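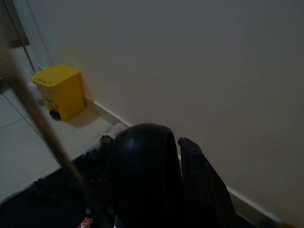 脚踏的那种最好用，两只手都拿着东西的时候，脚一踩就开了，别的我都不挑。Gunhild Riis在电话里这样讲，语速很快，讲完又补了一句：盖子要平的，上面还能临时放点东西。

我们谈的是垃圾桶，也是打扫这件事。十月份，我用了几个下午收拾自己那间又当厨房又当工作间的屋子，顺便问了几个人平时怎么做。各家办法不一样，有一点倒是一致：先看地面，再看台面。地上有东西，人走动就要绕，绕几次就不想干了。

地砖浅色，耐脏的程度比想象中差。纸团、碎屑落在踢脚线旁边最容易被漏掉，扫帚横着推过去，东西就贴在墙根。我的做法是沿墙竖着扫一遍，再从墙边往屋子中间带。湿拖放在最后，水要拧干，砖缝里积了水，第二天会发灰。

墙根还有另一个问题，就是什么都往那里堆。布料、塑料袋、用剩的包装，一开始只放一件，过一阵就成了一堆。Corrado Pace的规矩很简单，凡是靠墙放的软东西，当天要么叠起来，要么扔掉。他在Jellstead租的房子只有一间半，没有地方可以拖延。

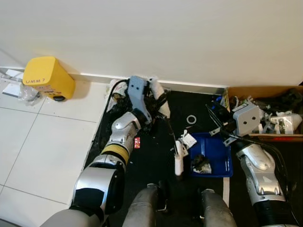 小零件要单独处理。垫圈、圆环、瓶盖这类东西，扔了可惜，留着又总是滚来滚去。我试过抽屉，试过玻璃罐，最后用回了托盘。托盘四边有沿，放在台面上不占多少高度，收拾时先不分类，看见什么就往里放，等一圈走完再坐下来慢慢分。分的时候我只分两类，知道用在哪里的，和不知道用在哪里的。后一类装进信封，写上月份，过一个季度没人找就处理掉。

托盘颜色最好和台面差得远一些。黑色台面配黑色托盘，小螺丝掉进去就看不见了。我在一家叫Rizzi的杂货店买过一批，后来又在Lekik配了带把手的，端起来稳当一点。带把手的缺点是占地方，柜子浅的人家不一定放得进去。

厨房那一侧难收拾的是吊柜下面。那里光线暗，东西往里一推就忘了。

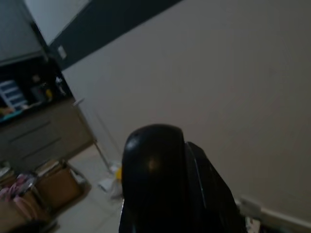
吊柜底下适合放竖着的小抽屉架，一层一层叠上去，占的台面不大。每层只放一种东西，橡皮筋一层，夹子一层，电池一层。抽屉的颜色无所谓，透明的也未必更方便，贴一张标签就够了。容器不要摆成前后两排，后排的东西取一次要挪两次，时间长了前排就会越摆越乱。

开关面板附近也该擦一擦，手摸得多，边上容易发黑。用半干的布就行，不要直接喷清洁剂。

再说线。整间屋子里，线花的时间最多。充电线、转接头、拆下来的小电路板，谁家都有一箱。我那一箱在搬家时称过，比一袋米还重。网上有个叫Jistier的收纳小组，里面有3,000多人，关于线的帖子常年排在前面。看下来，真正能坚持的办法只有一个，就是每根线单独绕好，用魔术贴扎住，再进箱子。魔术贴买一卷剪着用，60根也就一个晚上的事。纸箱可以继续用，但不要装满，装到看不见箱底就该停了。

同一张桌子上，先把袋子清走，再动箱子。空的塑料袋摊在那里，小东西钻进去很难发现，扔袋子时就一起扔了。我丢过一个转接头，多半是这么丢的。

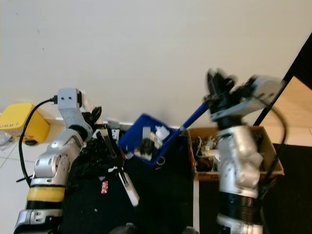

蓝色托盘装零碎小件，线材留在后面的纸箱里。

托盘里的东西最后要有去处。瓶子看一眼日期，过期的倒掉；小方块一类的配件和原来的机器放在一起；认不出来的进信封。做完这些，把托盘冲一下，晾在水池边，下次还用它。

Gunhild Riis后来又打来电话，问我线理完没有。我说理了一半，剩下的还在箱子里，打算下个周末接着弄。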